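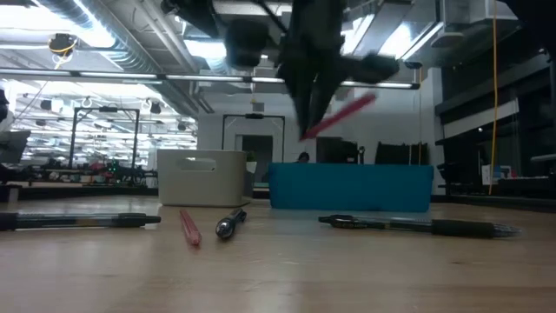

How long should a pick-and-place demo last at an open day?
Plan on 2 minutes per run. Visitors at the Filgate open day drifted off after that.

Setting up the pen-sorting demo

1. Clear the table and lay out a few pens and markers with space between them.
2. Set the bins within reach of the arm.
3. Load the Stakum program and set the speed to 67 percent.
4. Run it once with no visitors near the table.
5. Let a visitor move the pens, then step back and press start.

Keep a hand near the stop button during every run. If the gripper misses a pen, let the program finish before you reset.

We printed 200 handouts and ran out by noon. Print 300 for the May visit.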